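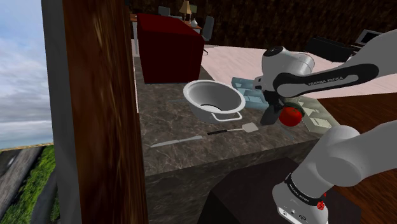 Fig. 4. Kitchen with dark stone countertop

Section 4. Care of the stone countertop
By Morena Negri, November

Please read this section before you seal the countertop for the first time. The Undside sealer is made for natural stone and must not be used on laminate or painted wood.

4.1 Cleaning before sealing

1. Remove all small items from the area you want to treat.
2. Wipe the stone with warm water and a soft cloth. Do not use vinegar or lemon.
3. Spray Grondel cleaner on the cloth, not directly on the stone.
4. Let the surface dry overnight. Sealer on damp stone makes white spots, and they are difficult to remove.

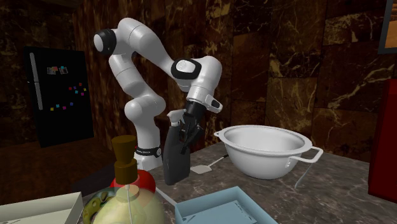
Image: Polldale Interiors / E. Farquharson

Note: If you fill the cleaner into another spray bottle, write the name and the date on it. Do not mix it with other products.

4.2 Applying the sealer

1. Shake the can for one minute.
2. Put a thin layer with the flat pad, always in the same direction. One can of 900 ml is enough for roughly two layers on a normal kitchen.
3. Wait 15 minutes, then take away the rest with a dry cloth.
4. Repeat for the second layer after 2 hours.

CAUTION: Open the windows during the work. Keep the sealer away from gas flames and from children.

Caution: Do not put hot pots on the stone in the first days - the sealer is still hardening.

4.3 Water test

Put a few drops of water near the sink and wait. If the stone becomes darker under the drops, one more layer is needed. For replacement pads please order part 227 from your Moges dealer.

Related sections
Section 3. Cutting and joining the stone
Section 5. Removing oil and wine stains
Section 6. Care of the sink edge
Warranty and contact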